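Robots for the Rest of Us, Handout 5
Looking at a simulator before you buy one
Jericho Barredo, Pascual Building, November 2019

Bring this with you, along with your notes on the grippers reading. I'll be going faster than usual through the first part so we have time to play.

Where we left off

Last time I promised we'd stop talking about arms in general and look at a thing you can get a license for. The thing is Alow, which is a simulated work cell made by a small outfit called Rernar. You install it, you open a cell, and you've got a six-joint arm, a gripper and a table with stuff on it, and you can start writing moves right away. I've been using it since February (first the trial, then the teaching license) and I have opinions! Some of them are good ones for Rernar and some aren't.

I want you to read this handout as a review, because that's also your assignment. You'll be writing one of these yourselves, and I'd like you to argue with mine.

The cell we'll be using all week is the ball cell. It's the simplest one in the package that still gives you something to get wrong. You have a red ball, a yellow numbered strip lying flat on the table, and a little stand right behind the ball where it's very easy to bump into it. The arm is on the left and has to come across to reach anything.

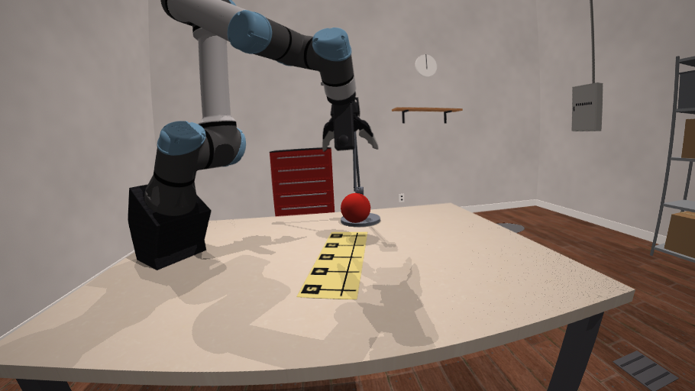
Do I need a real robot at home to do the exercises?

You don't need any hardware except a laptop. Everything in this course runs inside the software, and the lab machines have it installed if yours is too slow.

OK, so what do you get? The teaching license gives us 20 seats, which covers our group with a few left over. Each seat can save up to 200 runs before it starts nagging you to clear some out. A run is the whole thing from start to stop — every joint angle, every gripper command, every contact the software noticed. You can scrub back and forth through one like a video, and I'd say that's the best feature in the package. When a student tells me "it just missed," we open the run and go find the spot.

What I like

The cells come furnished. I thought this was silly at first. Why does a practice table need a tool cabinet behind it, and a wall clock, and a shelf? But after grading a semester of work done in an empty gray void (those of you who took the old version of this course, I'm sorry), I've changed my mind. You get your bearings from the room. When I say "come in from the cabinet side," everybody knows where I mean, and I don't have to say anything about the positive Y direction until week 2 of the math unit.

I also like that the strip has numbers on it. In the ball cell the 5 is at the near end and the numbers go down as you move away from you, so you can describe a target in plain words before you turn it into coordinates. Write it down in words first! I'll keep saying this. People who skip the words end up with the gripper somewhere out over the floor.

Then there's the matter of pausing. You can freeze the arm at any point, change the view, and carry on from exactly where you were. My advice is to freeze with the gripper open and still above the ball, and look carefully at the gap before you send it any lower.
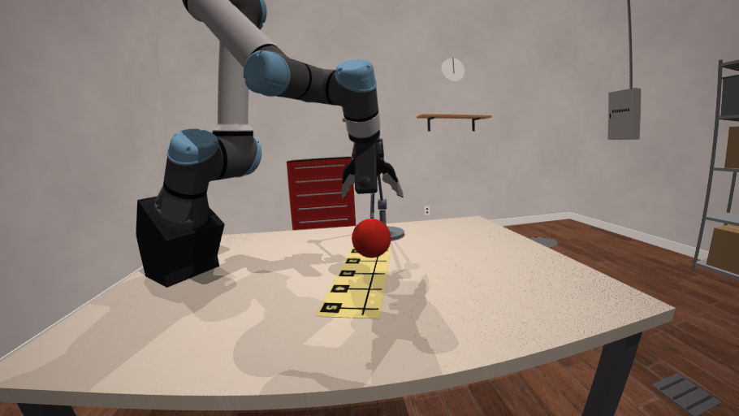 What I don't like

The shadows, for a start. The arm throws big soft ones all over the middle of the table, and they fall across the strip too. If you're only moving the arm by hand that's no trouble. If you're doing the camera unit, where your program has to pick out the strip by its color, it can be a real pain. I wrote to Rernar about it and got a friendly reply saying you can turn the lights down in the settings, which you can, but then the whole room goes dim and you've swapped one problem for another. A switch for shadows alone would be nice.

The manual is thin. It tells you what each button is called and then wanders off. The section on approach angles is one paragraph long and I had to read it four times. I've put my own version in the course folder, and Jendska (the people who run our software library) will be adding it to their page as well, so you can get it from either place.

My last grumble is the default view. It opens low and from the front of the table, which looks great and is lousy for judging depth. Fingers that seem to be right over the ball can be a good bit behind it. Before you lower anything, ask yourself which way you'd be wrong if you were wrong.

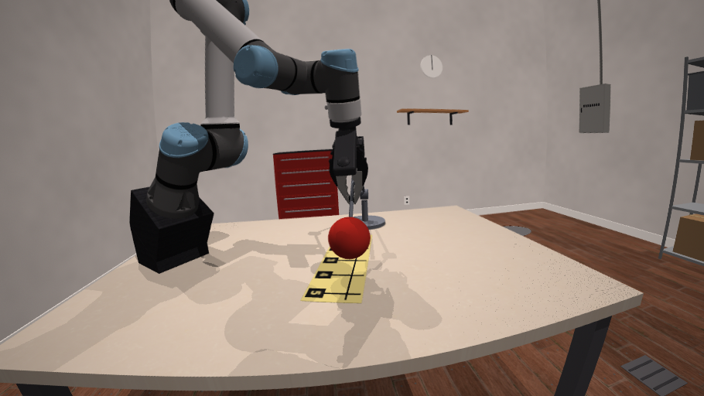 Ball cell, gripper pointing straight down and not yet touching the ball.

How to check your depth

Go through it in this order the first few times. After that you'll find your own habits.

Stop the arm before you lower it.
Switch to the high view, looking down on the table at an angle.
Find the fingers, find the ball, and say out loud which one is farther from you.
Find the stand. Leave more room than you think.
Switch back, lower by a small step, stop again.

I know, it's slow. Do it anyway for the first exercise. The high view hides things too, by the way. The gripper can cover part of the ball or part of the strip, and from one angle you may see just one finger when you need to know about both. So use the two views together and don't fall in love with either.
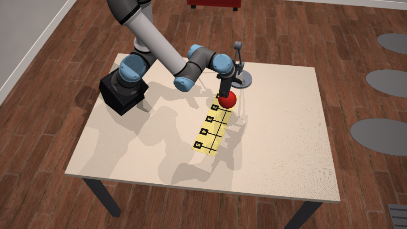
High view, fingertip at the ball, strip running toward the near side.

Exercise for this week

Open the ball cell and bring the gripper to a spot above the ball without touching the stand. Save the run. Then do it again from a different starting pose and save that one too. I want both runs plus half a page telling me where you stopped, which view you trusted and what you'd change. If you bumped something, keep the run and tell me about it. I grade the half page harder than I grade the driving.

Your review (longer assignment)

Pick one part of Alow and review it for a teacher who has never seen it. You could take the run player, the views, the manual, the settings, whatever you've got feelings about. Give at least one case where it helped you and one where it got in your way, and point to a saved run for each. Please don't copy the feature list off the box.

Would I buy it again? For this course, yes, and I've asked for the license to be renewed. For a class that's mainly about cameras I'd want that shadow switch first.

Reading for next time is the chapter on contact and friction, up to the worked problem. Skip the worked problem, it has a typo in it and I'll do it on the board.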